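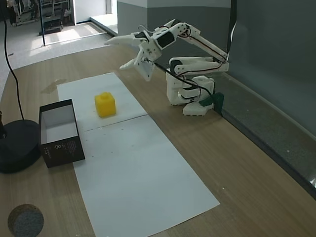
A yellow plastic block and a white robotic arm on a wooden tabletop.

FOR IMMEDIATE RELEASE

Bellwood to Reopen Sailors' Quarters at Trokby Naval Training Station in May

TROKBY — Bellwood, the company that manages housing at Trokby Naval Training Station, will reopen Pirnitz Hall in May. The building houses single enlisted sailors assigned to the station's schools and to ships in port for repair. It has been closed to residents during a full renovation of its sleeping rooms, bathrooms, laundry and mail room.

Pirnitz Hall will take up to 40 sailors in the first week. The remaining rooms will open as inspections are finished, one floor at a time, starting with the ground floor. Sailors now living in temporary quarters off the station will be moved first, in order of the date they left the building. Those who would like to stay in off-station quarters until the end of their current course may ask to do so through their command.

The renovation was designed by the architecture firm Snorradóttir, which also drew up the plans for the station's family clinic. Its work at Pirnitz Hall covered both residential wings and the covered walkway to the dining hall. Rooms that once held four sailors will now hold two. Each resident will have a locking wardrobe, a desk and a reading light, and each room has its own temperature control. The old steam heating has been taken out.

Noise was the most common complaint in the resident survey taken before the building closed, ahead of hot water and parking. Many residents stand overnight watches and sleep during the day. Walls between rooms have been rebuilt with added insulation, and the corridor doors now close slowly on a damper. Rooms on the north side, which face away from the drill field, will be assigned to watchstanders when possible.

"Sailors told us what kept them awake, and we started there," a Bellwood spokesperson said. "The lobby got painted last."

The project added 3,785 square feet of shared space by enclosing the former loading dock and part of the rear courtyard. The new area includes a kitchen, a study room and a storage room for sea bags and seasonal gear. The study room will be open at all hours. The kitchen will close at 11 p.m. for cleaning and reopen at 4 a.m., before the first formation.

Sailors who deploy while assigned to Pirnitz Hall may leave personal belongings in the storage room at no charge. Items must be boxed, labeled and listed on a form signed by the resident and the front desk. Vehicles can't be stored at the building. The station's long-term lot remains the only place to leave a car or motorcycle during a deployment, and permits for that lot are issued by the base security office.

Bellwood has also changed the way repairs are handled. Residents used to report problems to a duty desk, which passed them along on paper. They will now be able to file a request by phone, at the front desk or through the resident website, and will receive a number they can use to check on it. Requests involving heat, water, locks or electrical power will be answered at any hour. A resident who is not satisfied with a repair can ask for a second visit by a different crew — the request goes to the housing office and does not have to pass through the resident's chain of command.

Room inspections will continue under station rules. Bellwood employees will not take part in those inspections and will enter occupied rooms only for scheduled work or emergencies. Notice of scheduled work will be posted on the door the day before.

Parking near the building will be tight through the summer. The east lot is being repaved, and contractors will use part of the west lot until the last floor is open. Residents should use the gravel lot behind the gymnasium. The shuttle from the main gate will add a stop at Pirnitz Hall, with the first bus at 5:15 a.m.

An open house for residents, their families and station employees will be held before move-in. Visitors without a military or dependent ID must be sponsored and should bring a driver's license to the visitor center. The time will be posted at the main gate and on the resident website.

Commands with sailors awaiting a room should send updated rosters to the housing office by the end of April. Sailors with medical needs that affect room placement should contact the office directly.

About Bellwood
Bellwood manages housing for service members and their families. It runs 11 residential buildings at Trokby and handles maintenance, furnishings and room assignments under an agreement with the station.

Media contact: Bellwood Public Information Office, Trokby

###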